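Clear acrylic risers for a snack table — keep or return?
Forum: Small Events and Catering > Display and Serving

gforsyth
Posted 11th July

I bought a set of Oltwood tiered acrylic stands for the drinks and snack table at our quarterly meetings. Clear, stepped. Two complaints so far. They show every fingerprint, and anything heavy on the top tier makes me nervous. Has anyone used these for longer than a season? I can still send them back.

annag_a
Check the wall thickness before anything else. The thin ones flex at the step. Mine are 5 mm and hold full bottles on the upper tier without trouble. For prints, use a microfiber cloth and plain water with a drop of dish soap. No ammonia glass cleaner. It crazes the edges.

mvdb
I'd return them. Acrylic scratches the first time someone drags a jar across it, and after that it looks worse than wood ever will. I run a plain tray for packaged items and put the bottles straight on the table. Less to wash, less to store.

annag_a
Then the bottles at the back are hidden by whatever is in front. That's the whole function of a riser.

mvdb
Only if you put too much on the table. Ours serves 100 people and we restock from a crate underneath.

SanneV
Both work. My layout is tall items on the raised tier, small jars on the front step, loose snacks in paper cups out on the open table where people can reach them without leaning over the stand. Wrapped things go on a tray with a rim so they don't slide when it's carried. Fill the cups to 1 cm below the top. Puffed snacks in particular roll.

gforsyth
Mine are always filled to the brim. Here's a setup with the same kind of stand, bottles at the back and the small jar on the lower step.

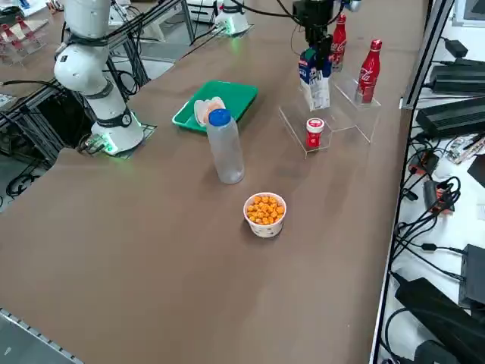

The table is brown and the stand more or less disappears against it, apart from the edges. On a white cloth I find it looks gray. I'm leaning toward keeping the set, but I'd want the cups smaller or less full, and the tray closer to the stand.

mvdb
Still a lot of bare table in front for one stand. A second tray would do the same job for less money.

SanneV
Leave the front clear. People need somewhere to put a cup down while they open a bottle.

annag_a
Agree with Sanne. One addition: put the heavier bottles toward the middle of the tier, away from the outer edge. Aluminum bottles are light once empty and tip if they're knocked, so clear them as you go.

gforsyth
Measured with calipers, 5 mm. Keeping them. I'll try the dish soap.

mvdb
Report back after the first scratch.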